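De: Rania Aoun
Para: lista arrumação
Assunto: Re: caixas com puxador

> Roswitha Hollmann escreveu:
> Comprem as da Grilau. Com cada coisa na sua caixa, a mesa fica limpa sozinha.

Roswitha, sozinha não fica. Arrumar e limpar são dois trabalhos - e o segundo continua por fazer.
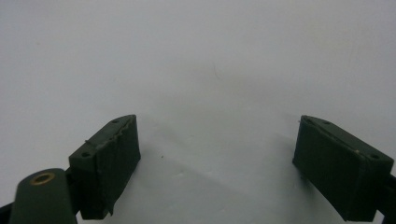 O tampo branco não perdoa nada. Passa-se o pano e, contra a luz, lá está um fio escuro, fino como um cabelo, e um pontinho mais abaixo. Nenhuma caixa resolve isso.

Quanto às gavetas transparentes, servem para doces embrulhados e pouco mais.
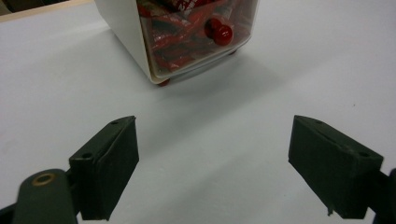
Vale a pena etiquetar uma gaveta transparente? Só se guardar coisas parecidas entre si; de resto, a etiqueta tapa o que se quer ver.

Dos recipientes redondos desconfio mais. Enche-se tudo até à boca e depois, para tirar a peça do fundo, saem todas.

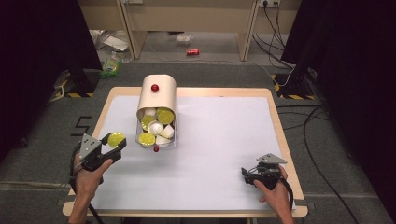 Hannelore Hollmann responde que o redondo lhe serve bem, desde que se guarde só um tipo de peça em cada um. Pode ser. Cá em casa essa regra durou 4 dias.

Continuo com o pano à mão e poucas caixas.
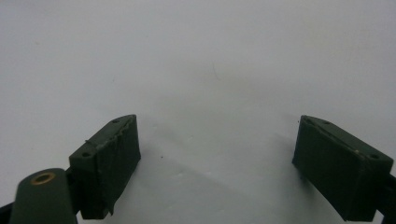

## Para setembro

Alguém tem caixas quadradas, baixas, que empilhem mesmo? Catálogos dispenso.

Rania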